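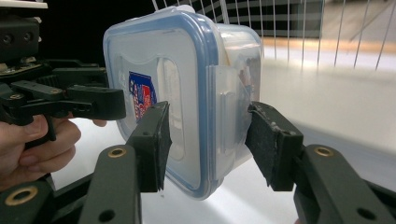

Plindeck reports on local and regional elections, the rules they are held under, and what the people elected do once they are in office. We started as a mailing list for people who wanted council and assembly votes written up in plain English, and we still send that list out every weekday morning at 6:30. Most of the work is reading: agendas, draft bills, court filings, candidate declarations and the minutes of meetings that run late. On a long session day lunch comes out of a plastic box with a snap-down lid and a pale blue rim, eaten at the desk with the chamber audio on. The reporter who listened to the session writes the story, and an editor who did not listen to it reads it before it goes out.

Category: About / Who We Are

What we cover

Our main subject is government below the national level. That means provincial assemblies, city and district councils, election boards and the courts that hear election disputes. We also follow referendums from the first draft of the question through to the final count, including the arguments over wording, ballot design and who pays for the leaflets. National politics comes in when a national law changes what a local body can do, or when a minister steps in to suspend or replace one.

We do not run opinion polls and we do not forecast results. When we report on a poll done by somebody else, we say who paid for it, how people were asked and when. If we can't find that out, we leave the poll alone.

Who we are

We have 16 people on staff. Eleven are reporters, three are editors, one runs the website and one handles subscriptions and the accounts. Five of the reporters are based outside the main office, in towns where no other outlet has sent anyone to the council meetings for a long time. We pay freelancers on the day a story is accepted, whether or not it has run by then.

The main office is on the second floor of the Ukau building, over the post office. Visitors are welcome in the afternoon, but please call first. There is no elevator. Anyone who can't use the stairs can meet us in the post office lobby or ask us to come to them.

How we are paid for

Most of our money comes from subscribers. The rest comes from training courses, a small amount of advertising, and grants for particular projects. Any grant or donation over $200 is listed on our funding page with the name of the giver. We do not take money from parties, candidates, sitting officials, or companies that are bidding for public contracts in a place we cover. Advertisers don't see stories ahead of time and can't ask for an ad to be placed next to a given article.

Schools and public libraries can have a free account. There are now 200 of them on that plan, and each one gets the archive as well as the daily edition. A librarian or teacher can sign up with a work email address.

Katiyar, our records project

Katiyar is the part of the site where we store source documents. It holds council minutes, voting records, budgets and election returns, most of them scanned from paper by our own staff. Everything in it is free to read and copy. We black out home addresses, phone numbers and the names of minors before a document goes up. If you find a page that is missing or out of order, use the link at the bottom of the record and give us the page number.

Mistakes and complaints

We correct errors of fact as soon as we have confirmed them. The correction goes at the top of the story and stays there, with a line saying what the earlier version got wrong. Small spelling fixes are made without a note. People named in a story can send us a written reply of up to one page, and we will link to it from the article.

Complaints go first to the editor on duty. If you are not satisfied with the answer, ask for the complaint to be passed to Erkness, an outside review service we pay a fixed yearly fee. Its findings are published in full on our corrections page, including the ones that go against us.

Working with us

Open jobs are posted on the jobs page and nowhere else. We take two trainees each June. Trainees are paid, and spend their first month on council meetings and their second on the records desk. If you have a tip or a document, please read the page on contacting us safely before you send it.

Related pages
Funding and grants
Corrections and Erkness findings
Katiyar: search the records
How we report on referendums
Free accounts for schools and libraries
Jobs and traineeships
Contacting us safely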